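手持ちグリッパー作業のルールづくり、いっしょにやってくれる人を探しています

こんにちは、Plikleyで作業手順と安全まわりを担当している者です。うちのチームでは、手持ちのグリッパーを使って人が物をつかんだり運んだりする動きを記録し、ロボットの学習に使ってもらう仕事をしています。で、その「記録するときの決まりごと」を、今いちど現場の人と書き直したいんです!

今ある手引きは、Bistonという社内プロジェクトのころに私が書いたものが土台です。読み返すと、まあ細かい。そのくせ肝心なところが抜けている。たとえば「持ち替えるときはグリッパーの指を閉じてから」とは書いてあるのに、どこに置くかは書いていない。床置きでいいのか、台の上なのか、人によってばらばらでした。指パッドの点検も「適宜」で済ませていて、これは私が悪いです。

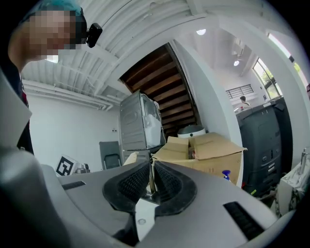

文=Plikley 作業基準担当

募集するのは、実際に手を動かしながら手引きの案を試してくれる参加者です。グリッパーを持って、家の中にあるような物を相手に作業してもらい、案のとおりにやってみて「この順番だと腕がつらい」「この一文、意味がわからない」と言ってもらう役ですね。ロボットの経験はいりません。むしろ初めての人がつまずく場所を知りたいので、未経験の方、大歓迎です。

今回とくに見てほしいのは、次のあたりです。

・始める前の足元の確認。開いた段ボール箱や延長コードがあるとき、どこまで片づけてから始めるか
・頭にカメラをつけたまま、かがんだり見上げたりするときの姿勢と休憩
・後ろに別の人がいるときの声かけと、映りこみの同意の取り方
・マーカーの貼り直しを誰がやるか(勝手に動かさないでくださいね、ほんとに)
・途中でやめたくなったときの合図

最後のは私がいちばん大事にしたい項目です。疲れたら止める、変だと思ったら止める。止めたことで評価が下がることはありませんし、謝礼も減りません。

参加は1回3時間まで、休憩こみです。謝礼は1時間あたりの額を面談のときに書面でお渡しします。場所はKodikaraの作業スペース、木曜の午後が中心ですが、ほかの曜日も相談できます。動きやすい服と、すべりにくい靴でお願いします。髪の長い方は結べるものを。

記録したデータの扱いは、当日ではなく事前に説明します。顔の処理をどうするか、誰が見るか、あとから取り消したいときの連絡先。読んで納得できなければ、その場で断って大丈夫です。

申し込みはDremeckの募集フォームから、「手引き見直し」を選んでください。志望動機は一行でかまいません。締め切りは3月末ですが、人数がそろったら早めに閉じるかもしれません。質問だけの連絡もどうぞ、返事は私が書いています。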